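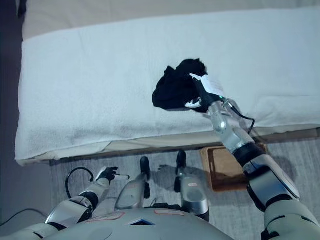 Redaction in Odura happens in two separate steps, and the program is far too quiet about the second one. Drawing a box over a name puts a mark on the page. The name is still underneath, and anyone who can copy and paste can get it. Think of a crumpled black cloth on a white towel: it hides whatever part of the towel it sits on, and a hand can take hold of it. Treat every box as that cloth until you have burned it in.

4.3 Redacting a court record before release

1. Open a copy of the record. Odura says it keeps the original safe. Make your own copy anyway.
2. Choose Mark > Names and Dates. The finder is advertised as complete. In our trial set of 713 pages it missed 45 names, most of them in footnotes and handwritten margins.
3. Read every page yourself and box what the finder left.
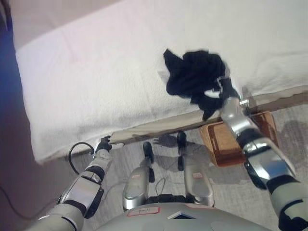 Fig. 4-2. Black on white: a cloth on a pale cover.

4. Choose Apply > Burn In. A green check mark appears. It means the command ran, and that is all it means.
5. Save under a new file name, close the file, and reopen it in a different viewer.
6. Search for a name you know you removed. If it comes up, go back to step 4.

CAUTION: Burn In does not touch file properties, bookmarks or comments. Clear these by hand under File > Clean.
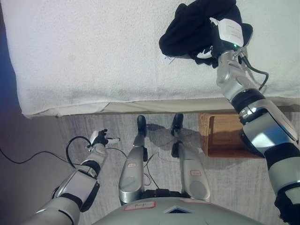
Chang-ho Seok

NOTE: Minors' names may be sealed even where an adult's are not. The Dutex add-on claims to sort this out from birth dates. I would not rely on it — many reports give an age and no date, and it skips those without a warning. Have two people sign the release log before anything leaves the office.

Hallthorpe Records Guide | Revised 24 August 2023 | Contact the records desk | Back to top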